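Terrazzo, baskets and a very long weekend – the laundry nook gallery

October 18, 2022
2 comments | 11 shares

Quick one tonight, kettle's on and I still have a load to fold. A few of you asked what we ended up doing about patterns and storage after the big August clean-out, so this is the gallery post I promised. Well. It was going to be a gallery. Most of my shots are on the old phone and the old phone is in a box somewhere, so you get my notes for each one and a single picture at the bottom. Will add more when the box turns up.

Background for anyone new – small house, one hallway cupboard, one laundry nook you can't open the door of properly. Latifa Ramadan drew us a plan on the back of an envelope and we mostly stuck to it. Mostly.

The cupboard, before
Thirteen years of stuff. Sheets for a bed we don't own any more. Three irons. Everything on the top shelf had to come down with a broom handle. Colour of the walls was a sort of tired cream, and the shelf paper was peeling up at every corner.

The cupboard, after
Same shelves, scrubbed. Towels rolled instead of folded, Omolara Babalola's idea, I grumbled and she was right. Left one shelf bare on purpose and am defending it with my life.

The floor samples
Had 11 of these leaning on the hall wall for weeks. Went back and forth on marble look with busy walls. Thought it would be too much. Grey and white with a bit of warm brown in the veining was the one I kept going back to, hides lint like you wouldn't beleive.

The wallpaper samples
Terrazzo, terrazzo, terrazzo. Little chips looked like spilled cereal from the doorway, bigger chips were better. Get a proper big sample if you can, the tiny squares tell you nothing. Tape it up, leave it a few days, look at it in the morning and again under the ugly ceiling light.

The basket row
One basket per person, plus one for things with no home. Went with plastic over wicker, wicker snags everything knitted. The Tosteo ones fit the shelf with a finger to spare. The Jetlow ones are nicer to hold but 2 cm too deep, so those went to the bathroom for the kids' bath toys. Measure first! I did not.

Labels
Masking tape and a marker for now. The fancy ones fell off in the steam. Somewhere on the end of the basket where your hand goes is best, then you read it as you pull it out.

The peg rail
Crooked. It's staying crooked. Adebayo Fashola offered to come back with a level and I said no thanks, it took 18 goes to get the screws in the first time.

The no-home basket, a week later
One sock, a tape measure, somebody's library card, half a torch. I tip it out when it's full and whatever's not claimed by tea goes in the donation bag. Harsh but it works. Mostly it's batteries.

What I'd change
More hooks. Less stuff on the floor – a basket on the floor becomes six baskets on the floor in no time. And I'd have bought the holes-in-the-sides kind from the start, the solid tubs get musty if anyone puts a damp facecloth in. (They will.)

Pink on terrazzo
The combo I keep banging on about. Pink basket with the mesh-type sides and grey bits at the handles, black and mustard and pale pink flecks on the walls, marbley floor. Busy, yes. Dont care, it's cheerful.

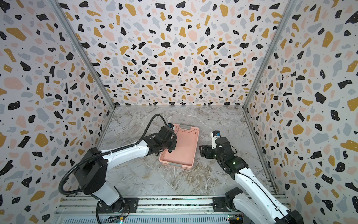

Tamunoemi Akande: We did pink baskets too and the sun from our laundry window faded them in one summer, so keep yours off the sill. How are you cleaning the mesh? Mine collects fluff in every single hole and I've been going at it with an old toothbrush.

Asabe Dauda: Shower head and a squirt of dish soap, then upside down on the line. Toothbrush only for the corners.

Share this post
11 shares

Recent posts
Wosell shelf brackets, two months on
Rolling towels – fine, I've changed my mind
What to do with three irons
Hodoroagă street market haul
The envelope plan, in full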